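Bench Log / Two-Arm Cell
Filed under: manipulation, teleop data, clutter
3 comments

May 17, 2019

Goal for today: find out if the Stirnero policy picks small folded paper better when we train it on scattered layouts instead of rows. Rows were what we collected in March, and it shows. The policy learned the spacing and reaches for the next slot even when the slot has nothing in it.

Setup

Same table and arms. Controller is the Halham build from last week, no changes. Grip force limit left at 700 on the controller scale. I tried it lower this morning and the fingers slid off the folds, so back up it went.

Training set is 408 episodes, all scattered, all teleoperated. The Hayes baseline uses the old row data and the same network. Both trained overnight on the Stekmont machine and both finished clean.

Runs

Row-trained policy on scattered paper: poor. It goes down between pieces and closes on wood. When two pieces touch it tends to grab both, then drops one on the way to the basket.

Scatter-trained policy: clearly better on single pieces. It still hesitates over groups — the wrist turns back and forth before it commits, and sometimes it times out there. Left arm is worse at this than the right. Could be calibration. I rechecked the left wrist offset after lunch and it was out by 3 mm, which I corrected before the last block.

Layout for the last block, green-and-white folded pieces with the red mesh basket up past the middle. The group in the lower center is the hard part.

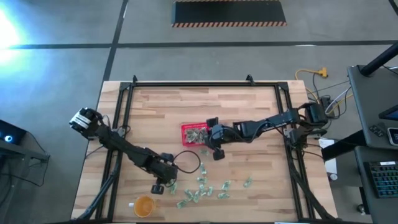
Next

- Rerun the left arm from scratch with the corrected offset. Don't mix with the earlier left arm numbers.
- Collect more episodes with touching pieces. The current set is thin on these.
- Log wrist angle at timeout so we can see if the back-and-forth is always at the same heading.
- Leave the force limit alone until the rerun is done.

Share 3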